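Two finger pads, one cloth

I spent most of December swapping finger pads on the hand-held grippers, and I finally have enough to write down.

The question was simple. The grippers came with a smooth hard pad that Narkis sells as standard. Csenge Katona had been telling me to try the softer black rubbery ones from Plurholm, so I ordered 2 pairs and fitted them to both hands. Fitting took 8 minutes a side, mostly fighting with the screws at the base of the jaws.

Cloth is where I expected a difference, so I stuck to cloth. Pinch a fold, lift it, lay it flat, do it again.
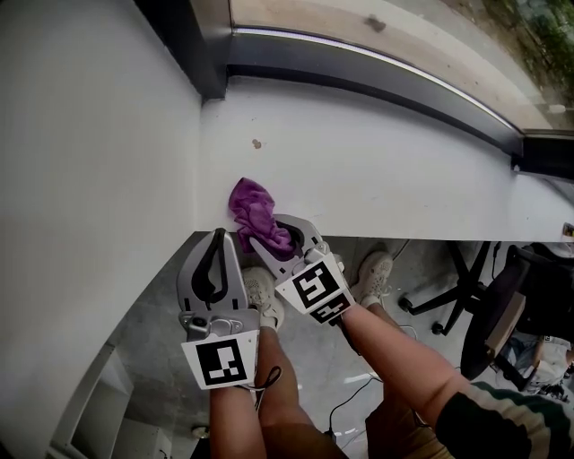
With the old pads I had to close hard and go in almost vertical, or the fold slid out. The rubber ones let me come in at a shallow angle and still keep hold. Over 378 tries I dropped the cloth far less, and my wrists felt better at the end of an afternoon.

There are downsides. The rubber picks up lint and needs wiping. It also drags when you let go, so a fold you just placed can move with you – I still haven't found a good way around that.

Marker tracking was the same with both sets. I lost it three times, always when I turned a wrist too far.

Next up is the Lightfoot controller, which Wyn Trevor is lending me.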